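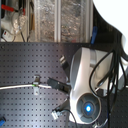
Cable routing should be settled before the first bracket goes down, in the opinion of Keir Buchanan, and any bench laid out in the opposite order will be laid out twice. The view is widely shared at the Steswood Technical Center, where the perforated metal boards in the McIver Building have been under review since April.

The boards are among the plainest furnishings in the building. Each is a flat metal plate with a regular grid of holes, and each serves as the ground on which other things are held in place. Brackets are fastened to them, clips are set along their rows, and cables are led across them from one fixture to the next. A board may stay in service for many years while the arrangement on it changes several times in a single term. The plate wears very little. The arrangement is where the time goes, and it is the arrangement that the Center set out to improve.

Before the review, each bench was kept according to the habits of the group using it. One group taped its cables flat to the metal. Another let them hang freely and tied them at the ends. A third used clips but had no rule for spacing them, so that a cable might be held firmly at one point and then run slack for the remaining length of the board. Work passed between groups regularly, and a newcomer to a bench often spent the first part of the morning following a line by hand to learn where it ended.

The survey that opened the review listed 128 cables in use on the boards of the building's ground floor. For 55 of them, the person responsible for the bench could not say at once what the cable served. A number were found to serve nothing. They had been left in position after a change of layout and had then been carefully worked around by everyone who followed.

The clip and the mark

The written practice adopted by the Center begins with the cable between its two ends. A cable crossing open board is to be held by a clip near the middle of its run, and by further clips where the length calls for them. The clip is mounted in the holes of the board itself, so that it can be moved by a row or a column without leaving adhesive on the metal. A small band of color on the cable, placed close to the clip, identifies the group of equipment it belongs to. On the bench chosen for the first trial the color was green, and the cable a white one, easily followed against dark gray metal.

White cable had not previously been the rule. The stockroom carried mostly black, and where several black cables fall together in loops they are difficult to tell apart. The Center did not consider it sensible to replace serviceable cable for the sake of appearance. New single runs across a board are now issued in white, and bundles that travel together may remain black provided both ends are tagged. The tags are printed in the McIver stockroom on the Truva labeling system, which was already in use for shelves and drawers.

Connectors proved to be a smaller and more stubborn matter. Loose plugs and adapters collect on any bench where connections are changed often, and they are commonly set down on the nearest flat surface. The practice asks that a connector which has been out of use for a full working day be returned to a tray. It makes no objection to connectors lying on the board while work is in hand. An early draft had required them to be put away immediately, and the benches ignored that draft entirely.

The question of curves

A straight line is the shortest path across a board and is seldom the best one for a cable. A cable pulled straight between two points puts its load on the connection at either end. The Center's guidance therefore asks for a visible curve wherever a cable comes down onto a fixture from above. The curve should be wide and even, with no sharp bend close to the tip, and it should lie clear of any hole likely to be needed for a fastener.

This last point gave rise to more discussion than any other. A board with nearly 900 holes appears to offer unlimited room, but the holes that matter are the few immediately around a fixture, and those are the ones a badly placed cable will cover. Groups were asked to mark with chalk the holes they expected to use over the coming month. The chalk wiped away without difficulty and the exercise was repeated on every bench. In most cases the cable could be shifted by a hand's width and the conflict disappeared. 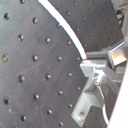 Brackets and their footing

The fixtures themselves received attention in the second part of the review. The Center keeps several patterns of metal bracket, of which the most heavily used has a flat base that lies against the board and a raised block standing up from it. The block gives the work a firm face at a known height. The base carries the fastening and determines whether the whole piece will stay square.

Benches had been drawing their brackets from different sources. Some were made on the premises. Others were ordered from Adusar, whose pattern has a slightly longer base and uses a different row of holes. Both were found to be sound, and the review did not recommend one above the other. It did recommend that the two should not be mixed on a single board, as the difference in base length throws off the spacing of everything set down beside them. Nine benches were found to be using both. All have since been sorted, and the brackets removed from them are held in marked drawers by pattern.

Fastening is now carried out in a set order. The base is placed over the chosen holes and its screws are started by hand. The edge of the base is then checked against a row of holes, which serves as a ready-made straightedge, and only then are the screws tightened. A bracket that has been tightened out of line will often leave a fine scratch when it is forced back, and the older boards carry a good many of these. The scratches do no harm to the work and the Center has no plans to refinish the plates.

Lighting was raised by several groups. Bare metal throws back a bright glare from one direction and falls into shadow from another, and a hole that is plain to see in the morning may be hard to find by the middle of the afternoon. Where benches could be turned, they were turned. Elsewhere, the lamps were lowered and moved to the side, an adjustment that cost nothing and has been well received.

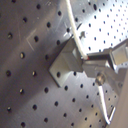
A bracket should be treated as temporary even when it is expected to stay for years, Torquil Pringle wrote in a comment returned with the draft guidance, and the holes beside it should be left free for the day it has to move. The remark was taken into the final text with little change. It now stands at the head of the section on spacing, followed by a requirement that one clear row be kept on at least two sides of every base.

The guidance runs to four pages and is posted at the entrance to each workroom in the McIver Building. Copies for the upper floors are being prepared, with a separate sheet for the smaller boards used there. Groups wishing to exchange brackets of one pattern for the other may do so at the stockroom window, which opens at 9 each morning. Unmarked cables should be brought to the same window for tagging before they are returned to a bench.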